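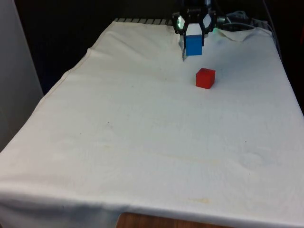 Blue cube, red cube, and a tablecloth that could do with a boil wash.

I have been promised a robot that does the dishes since I was about six. I am now of an age where I make a small noise when I sit down, and I am still doing the dishes.

So when my friend Helmi Huttunen, who knows far more about these things than I do, told me over lunch in Otley that we were "very nearly there", I asked her where there was. She said picking things up. Not plates, mind you. Cubes. A cube is a good place to start, she said, having flat sides and no gravy on it.

I'm trying to be fair about this. If you look at the gap between that blue cube and the cloth, it's a finger's width or so of very hard sums. The machine has to know where the cube is, close on it firmly enough to hold and not so firmly that it fires it across the room, and then judge where the table starts. My nephew took most of a year to get the hang of that and we all clapped.

What interests me more is the cloth. Look at the ridge in it by the gripper, and that corner at the back folded over on itself. Any aunt of mine would have had that smoothed flat before she'd taken her coat off, without breaking off what she was saying. For a machine, smoothing a cloth is a far worse job than lifting a block. The block stays the shape it was. The cloth is a new shape every time you touch it, and it has no obvious handle. I sympathise, having met a fitted sheet.

Peadar Mac Suibhne, who used to run the packing line at a place in Rulthorpe, has less patience than me. They had a quote once for an arm that would put boxes into bigger boxes. It came to 3916 pounds a month on lease, and it wanted every box facing the same way. "I'd have had to hire a lad to turn the boxes round," he said. They hired the lad and left out the arm. Peadar does admit the newer ones are better, in the tone of a man admitting the neighbours' extension is quite nice.

My own list of chores, in the order I'd hand them over: the bin, the oven, anything involving a duvet cover, descaling the kettle. Helmi went through it with a pen and put a question mark by all of them except the bin, where she put two, on account of the stairs.

She reckons I'll have something useful in the kitchen within ten years. I've asked for that in writing. In the meantime there is a roasting tin soaking in the sink, and it has been soaking since yesterday.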